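Torque Specs Belong on the Part

Mon 24 July

Every fastener that matters has a tightening value, and in most equipment sold today that value is printed somewhere other than next to the fastener. I think this is a design fault and should be treated as one.
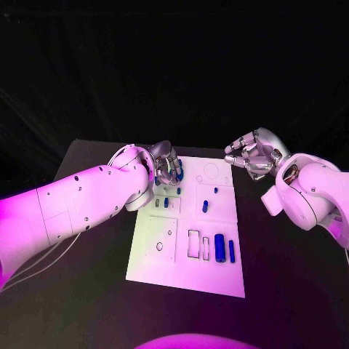 The usual location is the service manual, which may be a separate purchase. The value is in a table near the back, indexed by a part name the owner has never seen. A person replacing a pump seal has to identify the bolt by position, find the matching name in an exploded drawing, carry that name to the table, and confirm that the table covers the right model year. Each of those steps can go wrong, and a mistake at any of them leaves the person with a number that looks perfectly reasonable.

I maintain irrigation pumps for a living, most of them Marwat units and a smaller group of older Bamudus ones. The Marwat housing has the value cast into the metal beside each bolt circle: 21 Nm on the cover, 11 on the bracket. The characters are raised and remain legible under paint. The Bamudus housing has nothing. Its manual went through three revisions, and the second gives the bracket value in foot-pounds under a column headed in newton-meters. I have replaced five Bamudus brackets that had stripped threads. I can't prove that the column heading stripped them, but I have yet to replace a Marwat bracket for that fault.

Manufacturers raise several objections. The first is cost. For a cast part, lettering is a change to the pattern and is paid for once. For a stamped or machined part it is an additional marking operation, or an addition to a marking operation that already exists. Most housings carry a part number and a logo. The space and the process are already there.

The second objection is that values change. Sushil Sandhu, who spent years in product engineering at Stelico before moving to field service, made this case to me at some length. If testing shows that a joint needs a different preload, a printed table can be corrected in an afternoon, while a cast number is wrong for as long as the part exists. He is right about the mechanism. I disagree about the weight. A corrected table reaches only the people who download it again, and the machine in the field was assembled to the old value in any case. Where a change is serious enough to matter, owners need a notice, and a notice can tell them to disregard the casting.

The third objection is liability, and I find it the weakest. The value has already been published. Moving it 200 pages closer to the bolt doesn't create a new promise.

A better objection came from Hsin-yi Tseng, who teaches the evening maintenance course at Oltetholm. A bare number, she pointed out, leaves out the conditions: dry or lubricated threads, new or reused bolt, final pass or first pass. Lubrication alone can shift the preload by a wide margin at the same wrench setting. A technician who trusts the casting and oils the threads may overload the joint with complete confidence.

I accept that, and the remedy is one more character. Put a D for dry or an L for lubricated after the number, and put the tightening sequence next to each hole as a small digit. Anything beyond that, such as angle tightening on a yield bolt, can carry a mark that sends the reader to the manual. Those joints are a minority on the equipment I see, and the people working on them generally expect to look things up.

Labels are often proposed as a compromise. I have some experience with labels. They lift in heat, they dissolve in diesel, and they get painted over or put on the wrong unit during a rebuild. A label on a removable cover is worse still -- the cover is on the bench, or on a different pump, when the number is wanted. QR codes have the same weakness and also need a signal, a charged phone, and a web address that the company is still paying for.

Bamudus is due to bring out a new housing in September. I have written to ask whether the bracket value will be on it. The reply gave me the address of the manual download page.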